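The Case Against the Countertop Oven as Kitchen Savior

Every October the same promise comes around again. Buy the small oven, the story goes, and you will stop heating the big one. You will roast, toast, bake, reheat and crisp, all on a patch of counter the size of a placemat, and your electric bill will thank you.

I have now owned two of these things, a Wora and then a Trimer, and I have a few doubts.

Start with the placemat. The box will tell you how wide the oven is. It will not tell you how much counter it takes, and those are different numbers. The door drops open, so you need room in front. The sides get hot, so the manual wants a gap there. Then you need a spot to put the tray when it comes out, and a plate for the food to land on, and before you know it the compact appliance has claimed half a work surface. My kitchen has 64 inches of usable counter. I measured it after the Trimer arrived, when it would have been more useful to measure it before.

The magazine answer to this is the breakfast station. You have seen the spread. A pale table, a toaster oven at one end, a plate, a cup, a bowl, a few pieces of fruit. Skaltau, the furniture chain out by the interstate, has a whole corner of its showroom set up this way, and I will admit that I stood in it for a while on a Saturday feeling that my life could be like that. Everything within reach. Soft colors. No mail.

What the showroom leaves out is the bread. It also leaves out the butter, the knife, the crumbs, the jar with the sticky lid and the second person who wants toast at the same time you do. A breakfast station with nothing on it but breakfast is a lovely idea, and I would like to meet the household that has kept one going past the first week.
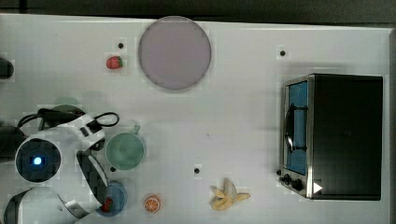 Does a toaster oven need its own table?

Only if you have a table that isn't doing anything else. Most of us don't. A sturdy counter near an outlet does the same job, provided you can leave the space around the oven clear, and that includes the space where you would naturally put the paper towels.

I raised this with the people at Espinoza, the repair shop where I took the Wora when its timer quit, and they were kinder about small ovens than I am. They see plenty of them. Their view was that most come in dirty before they come in broken, and that a crumb tray emptied now and then would save their customers a trip. Fair enough. I had never emptied mine. I had not known, to be truthful, that it slid out.

Then there is the money. I spent almost 200 dollars on the Trimer on the theory that it would pay for itself. Maybe it will. I have gone through a year of electric bills and can't find it in there, though I can find the window unit and the week my sister-in-law's family came to stay. If you live alone and eat mostly toast and leftovers, the savings may be real. In a house where somebody makes lasagna, the big oven is going on anyway.

My other complaint is with the way we talk about these purchases, as if the right appliance in the right spot would finally make us people who sit down in the morning. I ate breakfast standing up before I owned a toaster oven and I eat it standing up now, with better toast. The toast is better, I'll give it that. The Trimer browns evenly and the Wora never did – one side came out like a shingle.

So keep yours if you like it. I'm keeping mine. But if you are standing in a showroom right now, looking at a cup and a plate set out beside a nice clean oven, go home first and put a cardboard box on your counter where the oven would go. Leave it there for a week. Cook around it. Pile nothing on top. If you make it to the following weekend without moving the box to the floor, go ahead and buy the oven.

Mine would have been on the floor by Tuesday.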